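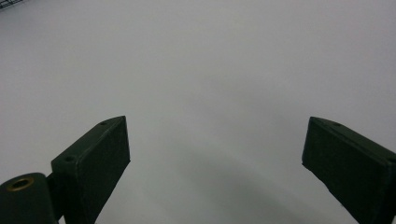 Riding up front with Emiliano Acuña

Getting Here > Trains and Buses > Rider Stories

September 4, 2019

I got off the train at Stendwood with a tote bag and no clue where the bus stopped. It stops behind the station, past the bike racks, and Emiliano Acuña was already waving at me through the windshield. He's driven the Route 68 to Grakumstead since he gave up long-haul trucking, and he let me take the front seat and bug him the whole way.

"Everybody comes out the wrong door," he told me. "The front door looks like the right one. It has the big clock! So they stand out there and I leave without them, and I feel bad till the bridge."

It's nine miles, and it takes nearly 50 minutes because of all the loops. He does the hospital, then Benítez Street, then the loop around the old mill that I would cut tomorrow if they put me in charge. Emiliano wouldn't.

"Two ladies get on at the mill. They've got groceries. You want to tell them?"

I did not want to tell them.

I asked about winter, since my sister swears the bus quit running in February. "It didn't quit. The hill was ice, so we went the long way and skipped Zurnano Road. There was a sign up." He thought about it. "It was a small sign." 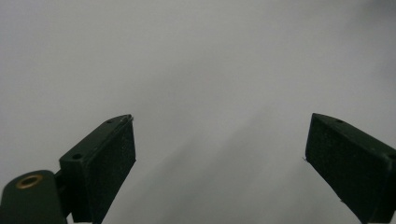
Dark green against pale gray.

He doesn't think much of phone directions. Mine wanted me off at the library, which leaves you on the wrong side of the creek with a long walk back (I've done it, in sandals). "Stay on to the church," he said. "Pull the cord when you see the church, not after. After is the next town."

We got in a little late. He said to have exact change next time, and then he was out stretching his back and talking to the driver of the other bus, so I guess we were done!

Comments

Natalie Hebden: The wrong door thing got me last year. Does the evening bus use the same stop?

millrider: Leave our loop alone please

T.K. in Grakumstead: It was a VERY small sign.

Contact us | © 2019 Getting Here | Back to top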